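Soler opens service bench for hand-held grippers, with same-day finger changes

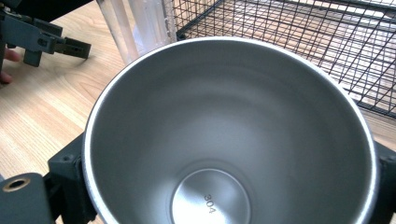 A stainless steel cup held between the two fingers of a hand-held gripper at the Soler bench. The base of the cup is stamped 304.

Soler has opened a service bench for hand-held grippers at its Bilix workshop. The bench took in its first tools in June and is now open to all customers on a service plan, and to owners of older tools who pay by the visit.

Hand-held grippers are used to record how a person picks up, moves and puts down everyday objects, so that a robot arm fitted with the same fingers can be taught the same task. The tools are simple, but they are opened and closed all day, and small faults build up. A finger that has worked slightly loose still grips. It does not grip in the same place each time, and the recordings made with it are of less use.

"Most of what comes in is not broken," said Trinidad Moya, who runs the bench. "It is a screw that has backed off, or a finger that has been put back a little crooked after cleaning. The customer has often been working with it like that for weeks."

What the service covers

Each tool is checked on arrival, before anything is undone. The technician opens and closes the jaw by hand, looks for play in each finger and notes whether both fingers reach the object together. The camera mount is checked for movement at the same time. Only then are the fingers taken off.

The fingers are looked over for cracks near the screw holes and for flat spots on the gripping face. Worn fingers are replaced in pairs. Soler does not fit one new finger against one old one, even where the old one looks sound. Threaded inserts in the body of the tool are tested with a clean screw turned in by hand. If the screw binds or the insert turns with it, the insert is drawn out and a new one is set with heat. The body is left to cool fully before the tool is put back together.

After reassembly the tool is put through 29 grips on a fixed set of household objects, among them a steel cup, a clear plastic container and a wire basket. The steel cup is held by the outside wall, where it shows up uneven pressure quickly. A tool with one finger sitting high will tilt the cup as it closes. The set of objects is the same for every tool, and the results are kept with its service record.

The last step is the camera. A short recording is made and compared with one taken when the tool was new, or with a reference recording if there is none. The fingers should appear in the same part of the view in both. If they do not, the mount is slackened, moved and tightened again, and the recording is repeated.

Turnaround and booking

Tools that need only a check and new fingers are returned the same day if they reach the bench by 10 am. Work on inserts takes until the following afternoon. Tools with damage to the body or the trigger are quoted for separately, and no work is started until the customer has agreed the price.

Bookings are made through the Soler service desk, which opens a Jira ticket for each tool. The ticket number should be written on a label and tied to the handle. Customers sending more than one tool should label each of them, as fingers from different tools are not always the same length.

Soler recommends a full service after every 2,000 grips, or every 6 months for tools in light use. Between services, owners are asked to wipe the fingers with a dry cloth and to check the finger screws at the start of each working day. Screws should be tightened with the short key supplied – a longer key makes it easy to pull an insert out of the plastic.

Stock and spare parts

The bench holds finger pairs for all 13 models that Soler supports. Fingers, screws and inserts can also be bought for fitting at home or in the lab. Each finger pair comes with a printed sheet giving the order in which the screws should be done up. Customers who fit their own fingers can still send the tool in for the grip test and camera check alone.

Grullalen, a packing firm that has used the bench since it opened, sends its tools in rotation so that work on site does not stop.

"We used to swap fingers ourselves at the end of a shift and hope for the best," said Severino Garrido, who looks after equipment at Grullalen. "Now one tool is always away and the rest are in use. The first lot came back with a note saying two of them had the left and right fingers the wrong way round. That was us."

Bonifacio Gallardo, workshop manager at Soler, said the bench would stay small for the time being. "We have one bench and two people trained on it. We would sooner keep the same-day promise than take in more tools and miss it."

A second technician, Fulgencio Requena, has joined from the Soler assembly line and will handle insert work. A half-day course for customers who want to carry out their own finger changes is being prepared, and dates will be given to service plan holders first.

About Soler

Soler builds and services grippers, mounts and small fixtures for teams working on robot handling. Its workshop and service desk are in Bilix.

Press contact: Aurelio Calvo, Soler press office
Service bookings: Soler service desk, Bilix workshop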